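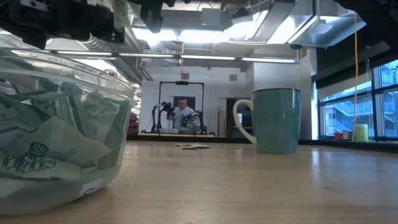 *The bill bowl and a mug, front station. Second station is at the back.*

# They brought in robot arms to sort cash at my job. What should I be asking before I sign the new job description?

**Posted in:** Work & Workplace > Changes to your job
**Asked by:** Soledad Villaseñor

I work in the count room at a company called Granarstead. We take in cash from donation boxes, car washes, fairs, vending routes, anything that shows up as a wad instead of a stack. People send it to us because their own counting machines choke on it. My job for the last four years has been to pull crumpled bills apart, flatten them, face them all the same way and feed them to the counter. It isn't glamorous. I'm fast at it and I like the people.

In May the company set up stations with robot arms to do the flattening and facing. They're running on practice bills while everything gets "tuned." The arms pick a bill out of a clear bowl, try to open it up and lay it flat. When they can't, a person does it. Right now I'm that person. I sit there, I watch, I reach in when I'm told the arms are stopped, and I put a tally mark on a sheet.

Last Friday we had a meeting. The slide said the new process will "free the team for higher value work." I asked what work. The answer was that it's still being defined. Then we each got a new job description to sign. The title changes from Cash Processor to Exception Handler. The pay line says "unchanged at this time." There used to be a piece bonus for going over quota and I can't find it anywhere in the new one.

Some facts, so nobody has to ask:

- There are 116 of us across both sites, counting the Cemville building. The new description went to the count room only.
- I do 263 bills in a decent half hour by hand when they're badly crumpled. I've been told the arms will beat that. I have not been shown a number.
- The bonus was worth around a tank of gas a week to me, sometimes two.
- No union. We had a safety group but it stopped meeting.
- The vendor is called Rezende. Their people are polite and they don't answer questions about headcount, which I guess isn't their job.

I'm not against machines. My wrists hurt, and if something wants to unfold wet-looking dollar bills for eight hours it's welcome to. What I don't like is signing a paper that describes a job I haven't seen done yet. My supervisor wants it back by the end of next week.

What should I ask, and is it a bad idea to hold off on signing?

**Edited to add:** a couple of people asked if we're watched while we do this. There are cameras on the stations. I was told they're for the arms. I did not ask what else they're for, and now I wish I had.

---

## Answers (3)

### Meron Shiferaw
*Marked helpful by 80 people*

I went through something close to this at a mail processing place, except it was envelopes. I'm not a lawyer, and I'd start by finding out what your state says about changes to pay, but I can tell you what I'd ask if I had it to do over.

**Ask about the bonus first, and in writing.** "Unchanged at this time" covers the hourly rate. A bonus that isn't mentioned is a bonus they can say was never promised. Email your supervisor something short: "I don't see the piece bonus in the new description. Is it ending, and on what date?" Don't argue in the email. You want a yes or a no with a date on it. Mine vanished the same way, and when I brought it up two months later I was told everyone had agreed to the new terms. I had. My signature was on it.

**Ask what counts as an exception.** This is the part I'd push hardest. When the machine took the easy envelopes, what came to me was every torn, glued, double-stuffed one in the building, all day. My old quota had been built on a mix of easy and hard. They kept the quota for the first few weeks and took away the easy ones, and on paper I got slower. If the arms take the bills that are only bent over once and you get the ones twisted into a knot, your 263 is gone. Make them say what the new target is and how they came up with it.

**Ask who owns the tally sheet.** You said you're marking down every time the arms need help. That sheet is the only record of how well this thing works that wasn't made by somebody selling it. Ask if you can see the totals. If your company has a rule about taking documents home, follow it, but there's usually nothing wrong with keeping notes in your own words about what your shift was like.

**Ask about reaching in.** "When I'm told the arms are stopped" bothered me. Who tells you? Is it a person across the room or a light? At my place it was a guy named Pete yelling, until a woman got her sleeve caught. She was okay. You want a stop that you control from your own chair, and you want to be shown how it works before you're asked to sign that you were trained on it. Check whether the description has a line saying you've been trained, because ours did.

**The cameras.** Same approach. "Are the recordings used to evaluate employees?" They may say no and mean it. Get it in an email anyway.

As for holding off, I'd ask for more time before I refused anything. "I'd like to sign once I have answers to these questions" is hard to get mad at. In plenty of places they can change your job whether you sign or not, so the signature matters less for stopping it than for what it says you agreed to. If they won't wait, ask if you can sign as "received" and write the date. Some HR departments will take that, mine didn't.

One more thing from the other side, to be fair. My wrists did get better. I also stayed on there for three years after the machines came, doing mostly jams and quality checks, and some of that was more interesting than what I did before. But the "higher value work" on the slide was never defined. They stopped using the phrase after the first summer.

> **Comment from Soledad Villaseñor:** Thank you. There is a line about training. It says I have "completed familiarization." I have not completed anything, I got walked past it. I'm sending the bonus email tonight.

> **Comment from Meron Shiferaw:** Cross that line out and initial it if they make you sign before it happens.

> **Comment from Shahnaz Bhattacharjee:** The quota thing is so real. Grocery self checkout was the same. I used to ring up everybody, and then I only got the people with a problem.

---

### Damián Chávez

You're overthinking it. Sign it. If they wanted you gone they'd let you go, they don't need a form. Every place I've worked brought in some machine and half of them were in the corner under a tarp by Christmas. Learn how it works, be the one who can fix it and you'll be fine.

> **Comment from Shahnaz Bhattacharjee:** "Be the one who can fix it" isn't an offer she got though. The title is Exception Handler. Does that come with any maintenance training or not? She should ask.

> **Comment from Damián Chávez:** Sure, ask. I'd still sign.

> **Comment from Soledad Villaseñor:** I did ask one of the Rezende guys if they'd train us on the basic stuff. He said that would be "a conversation with your leadership." So there you go.

---

### Nantana Inthanon

I've been on the management side of one of these, at Pitau, a laundry service, folding towels. I don't agree with everything above but I agree with more of it than I expected to.

Some of what looks like dodging is that they don't know. When we brought in folding arms I gave that same speech about better work, and I believed it. We hadn't planned any. The budget had a line for the equipment and a line for installation. It had no line for what people would do afterward, and I'm the one who wrote it. So when you hear "still being defined," I'd take it literally and assume there is no plan yet. That's bad, but it's also the time when asking can change something. After the first quarterly numbers it's much harder.

A few things I'd add:

1. Ask what speed they were promised and whether that includes the person. We bought ours on a figure that assumed nobody touched a towel. On a normal day somebody was touching a lot of towels. The cost of that person wasn't in the comparison, so the person started to look like the problem.
2. Ask how long the trial runs and what would make them call it off. If there's no answer to the second part, it isn't a trial.
3. Ask whether practice bills behave like the real thing. Ours did fine on the clean towels we tested with. Hotel towels come tangled up with pillowcases and the odd sock. Your customers' money has presumably been through a lot more than whatever is in that bowl.
4. Don't go in alone if you can help it. I took questions from six people at once far more seriously than from one, and I'm not proud of that.

Where I differ with Meron is on the tally sheet. I'd be careful about seeming to collect evidence. Ask for the weekly totals to be posted in the room where everyone can see them, managers too. If the arms are doing well they should be glad to post it.

On the cameras, at our place they really were for the machines. Then a shift lead used the footage to settle an argument about a long break, and after that it didn't matter what they had been for.

We kept two of our four stations in the end. Headcount went down through people leaving and not being replaced, so I could say we didn't lay anyone off, and I said it plenty. Ask about that too: when someone quits the count room, does the opening get filled?

> **Comment from Soledad Villaseñor:** Two people left in spring and neither one got replaced. I hadn't put that together with this. Going in with three others on my shift. Will update if I hear anything back.

> **Comment from Meron Shiferaw:** Fair point about posting the totals, I like that better than mine.

*Sort answers by: most helpful — newest — oldest*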